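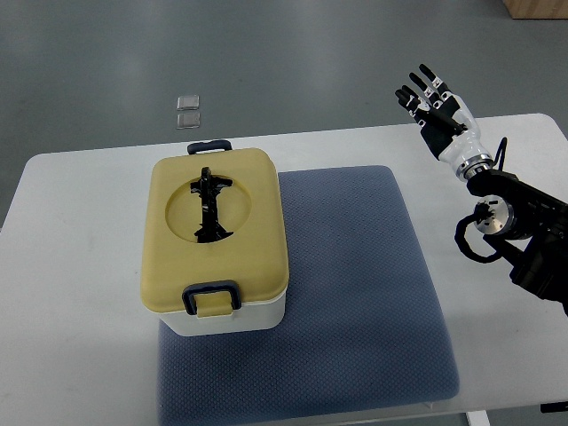 Fig. 1. Lunch box with latched lid and carrying handle, resting partly on a textured mat.

Filed under: Course Materials > Household Goods and Packaging > Unit 6

Unit 6. Portable food containers: lids, latches, handles
Notes by Zlata Horobets, Datville

6.1 Scope

The unit covers rigid lunch boxes carried by hand. Soft bags and vacuum flasks are in Unit 7. Terms follow the Dilteria glossary handed out in January; where the glossary gives two words for a part, use the shorter one in lab reports.

6.2 Parts

Base. The part that holds the food. In Fig. 1 it is white and shows as a band under the lid at the front.

Lid. Mustard yellow in Fig. 1, with rounded corners. A lid in a second color makes the parting line easy to find, which helps when checking whether the lid is seated evenly.

Latch. A clip-style latch hooks over the lid edge and down onto the base. The loop shape in Fig. 1 leaves a small patch of the lid color showing through. Record latch color separately from lid color. Here it is dark navy, as is the handle.

Handle. A small loop at the far end of the lid, lying flat along the back rim. Measure handle clearance with the loop raised, and storage height with it flat. Last term several reports mixed the two.

Recess. A shallow circular depression in the upper surface of the lid. Give its diameter and depth. Do not assign a function from shape alone. An object placed in a recess, such as the black one in Fig. 1, is listed under contents of the setup and left out of the part count.

6.3 Opening force

A latch that opens too easily will release in a bag. One that is too stiff is a problem for children and for anyone with a weak grip. Procedure:

Set the box level on the table with the latch toward you. Hook the spring scale under the free end of the latch. Pull slowly upward and read the peak value. Repeat 15 times, closing the latch fully between pulls. Discard the first reading.

Report the median and the range. A mean on its own will be returned for correction.

6.4 Support surface

Use a mat where possible – a bare smooth tabletop lets the base slide during the pull. For force readings the whole base must sit on the mat. The position in Fig. 1, with one part of the box over the white tabletop, is acceptable for naming parts only.

6.5 Fill test

Fill the base with 500 ml of water, close, tilt to each side in turn and hold. Wipe the outside before weighing. Boxes rated by the maker at 600 ml or less are filled to four fifths of the rated volume instead. Any loss over about 2 g is recorded as a leak, with the side noted.

6.6 Reading

Nicholas, chapter on closures, up to the section on hinges. The Flurkedton supplement is optional – its table of strap widths is out of date.

Lab reports for this unit use form 6B.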